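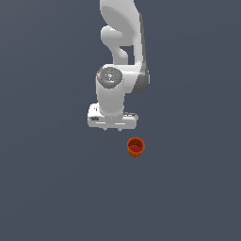 ## 4. Simulated Rim Grasping with Paired Views

### 4.1 Purpose of the simulated study

The trials reported in Section 3 were carried out on the physical bench at Skidville and showed that open-topped vessels were the least reliable class of object in the Bonarik set. Cups and beakers can be taken either across the full width of the body or by the wall alone, with one finger inside the opening and the other outside it. The second option is attractive when the vessel is wide compared with the opening of the gripper, but it leaves little room for error in the sideways placing of the hand. The present section examines this grasp in simulation, where the position of the object is known exactly and the same starting state can be restored as often as required.

The study addresses two questions. The first is whether a policy trained on an external view alone can place a finger within the mouth of a cup. The second is whether adding a view fixed to the hand improves that placing, and under which conditions the added view is of no benefit.

### 4.2 Scene and task

All episodes use a single arm with a parallel-jaw gripper above a plain grey ground surface. One cup is present in each episode. No distractor objects are used, and the background is kept uniform so that differences between policies may be attributed to the views supplied and to the pose of the cup. The effect of clutter is treated separately in Section 5.

An episode begins with the gripper open and raised above the surface. The cup is set at a position drawn from a grid of 16 cells within reach of the arm, and its heading is drawn at random. The policy then issues changes in the position and rotation of the hand, together with a command to open or close the fingers. An episode is counted as a success if the cup is raised clear of the surface and remains between the fingers until the end of the hold period. Episodes in which the cup is lifted but lost during the hold are recorded as failures, and are listed under their own heading in the error analysis.

### 4.3 Views supplied to the policy

Two views are rendered at every control step. The external view covers the arm, the hand and the surface near the cup. The hand view looks along the fingers and moves with the wrist. It has a narrow field and often contains no part of the arm other than the fingers themselves.

The two views are complementary in one respect that proved important. In the external view the hand may hide the mouth of the cup during the last part of the approach, which is the stage at which the side of the wall chosen by each finger is settled. In the hand view the mouth can remain in sight at this stage, and the position of each fingertip relative to the rim can be read from the image (Figure 2).

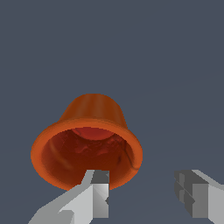 **Figure 2.** Simulated view of the cup and the open gripper fingers. The left finger overlaps the lower edge of the rim; the right finger is clear of the cup.

Images from both views are passed through separate encoders with the same structure. The resulting features are joined and supplied to the action head together with the current opening of the gripper. The single-view policies use the same action head, with the missing input removed and the width of the first layer adjusted to match. No depth images are used.

### 4.4 Training and evaluation

Training data were produced by the Flotamska planner, which has full access to the simulator state and selects a point on the rim before planning the approach. We collected 40 demonstrations for each of the 16 grid cells. Demonstrations in which the planner failed to raise the cup were discarded and collected again from a new heading.

Each policy was trained from 9 random seeds. Evaluation was carried out in April on starting states that had been withheld from training, and the order of these states was the same for all policies. Following the procedure of the Bùi benchmark, no second attempt was permitted once the gripper had begun to close.

### 4.5 Results

The policy using both views had a higher success rate than either single-view policy in every grid cell. The advantage was smallest in the cells nearest the base of the arm, where the external view gives a fairly open line of sight to the cup, and largest in the cells on the far side, where the hand hides the rim for most of the descent.

Failures of the external-view policy were mainly of one kind. The hand descended to a suitable height, but both fingers came down on the same side of the wall, and closing the gripper pushed the cup away. The hand-view policy seldom made this error. Its failures occurred earlier, in episodes where the cup lay outside the field of view at the start and the policy drifted without finding it.

A smaller group of failures was common to all policies. In these episodes the wall was correctly placed between the fingers, but contact near the lip caused the cup to tilt as it was raised. The tilt was not always sufficient for the cup to be lost, and the success measure used here does not distinguish between a level lift and a tilted one. A stricter measure, in which the final angle of the cup is also scored, is applied to the same recorded episodes in Section 4.6.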